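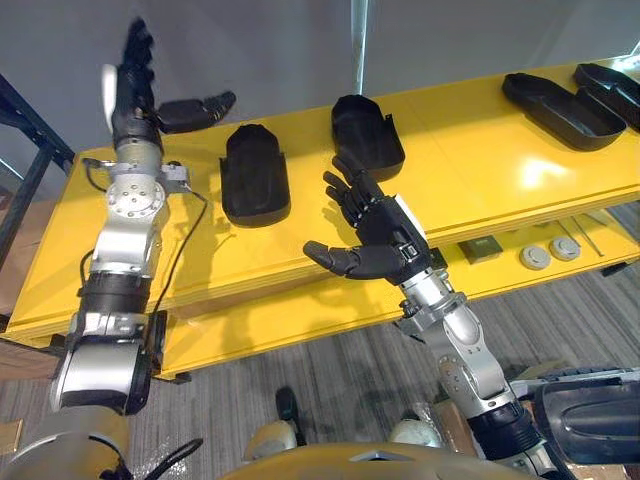 천연발효 빵은 냉장고에서 몇 시간 두어야 합니까?
저의 경우 17시간이 제일 좋았습니다. 12시간보다 짧으면 신맛이 거의 없고, 하루를 넘기면 반죽이 옆으로 퍼집니다.

작성자: 호밀초보
답변 감사합니다. 저는 한국어가 모국어가 아니어서 문장이 조금 이상할 수 있습니다. 미리 양해를 부탁드립니다. 저는 Lestura 통밀가루를 30퍼센트 섞고, 물은 88퍼센트 넣습니다. 그런데 월요일에 구운 빵은 가운데가 떡처럼 되었습니다. 냉장 시간이 문제인지, 물이 문제인지 알고 싶습니다.

작성자: mosier_oven
물이 너무 많습니다. 통밀 30퍼센트에 88은 초보에게 어렵습니다. 75부터 시작하세요. 냉장 시간은 그 다음 문제입니다.

작성자: 느린반죽
저는 위의 의견에 동의하지 않습니다. 통밀은 물을 많이 먹습니다. 저도 같은 비율로 굽는데 속이 잘 익습니다. 떡처럼 되는 것은 보통 1차 발효가 부족할 때입니다. 반죽 온도를 재 보셨습니까?

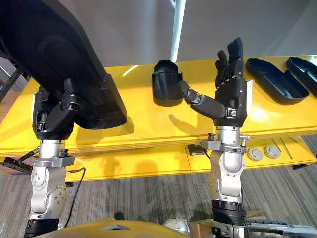
그리고 접기를 몇 번 하셨는지도 적어 주시면 좋겠습니다. 저는 30분 간격으로 네 번 하고, 그 후에는 반죽을 만지지 않습니다.

작성자: 호밀초보
온도는 재지 않았습니다. 부엌이 좀 추웠습니다. 접기는 2번만 하였습니다. 책에 그렇게 쓰여 있었습니다.

작성자: mosier_oven
추운 부엌에서 2번이면 힘이 생기지 않습니다. 그래도 저는 물을 줄이라고 다시 말하겠습니다. 느린반죽 님은 경험이 많으니까 되는 것입니다. 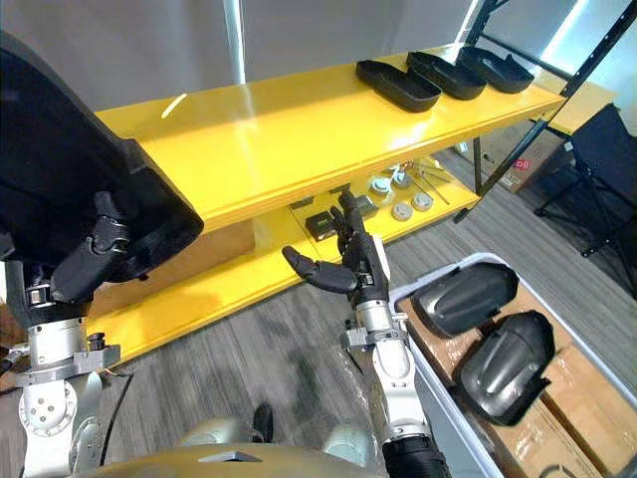 사진 출처: Stesto 게시판 자료실

작성자: ammann77
두 분 말씀이 다 조금씩 맞다고 생각합니다. 그런데 굽는 시간을 아무도 묻지 않았습니다. 저는 Ammann 주물 냄비를 쓰는데, 뚜껑을 덮고 25분, 열고 25분 굽습니다. 속 온도가 97도가 되면 꺼냅니다. 그리고 완전히 식은 후에 자릅니다. 따뜻할 때 자르면 잘 구운 빵도 떡 같습니다.

작성자: 호밀초보
아, 저는 20분 후에 잘랐습니다. 냄새가 너무 좋아서 참지 못했습니다. 다음에는 물을 80으로 하고, 접기를 네 번 하고, 저녁에 구워서 아침에 자르겠습니다.

작성자: 느린반죽
한꺼번에 세 가지를 바꾸면 원인을 알 수 없습니다. 먼저 접기만 바꾸어 보십시오. 물은 그대로 두고요.

작성자: mosier_oven
저라면 물부터 바꿉니다. 결과가 나오면 단면 사진도 올려 주세요.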